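Erside compares two camera positions for hand-held gripper

Aug 25, 2021

Erside has published bench results from a comparison of two camera positions on its hand-held gripper, the tool its Flomudbridge office uses to record grasping motions for later playback on an arm. The tests began in March and covered 2000 recorded grasps, split evenly between the two positions.

In the first position the wide-angle camera sits low, close to the fingers. In the second it is raised and tilted back. The low mount gave a closer view of the contact point but lost the object during wrist rotations above 90 degrees. The raised mount kept the object in view through nearly all rotations, at the cost of fewer pixels on the fingertips.

Both positions were run with the same slotted fingers and the same controller, a Bako unit with firmware version 3. Recording was fixed at 30 frames per second. An earlier run at a higher rate was dropped after the controller began to skip timestamps, and those recordings are not part of the published set.

Position error was measured by replaying each recording on a Meltier arm and comparing the final finger position with the recorded one. The raised mount had the lower error on tall objects. On flat objects such as cards and lids the two mounts could not be separated, and the report gives no ranking for that group.

Operators also rated handling. The raised mount moves the center of mass away from the hand, and several operators asked for a shorter handle or a counterweight. Cable routing was listed as a problem in both versions. A connector with a locking collar will replace the current one before the next round.

Erside will use the raised mount for general recording and keep the low mount for small parts. Drawings for both brackets are available on request from the Flomudbridge office. The next comparison will look at finger materials, with the camera position held constant, and will use the same replay procedure on the Meltier arm.

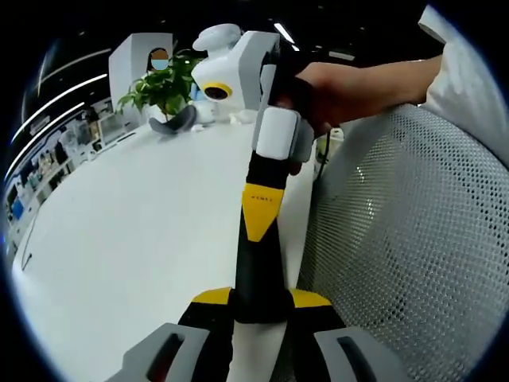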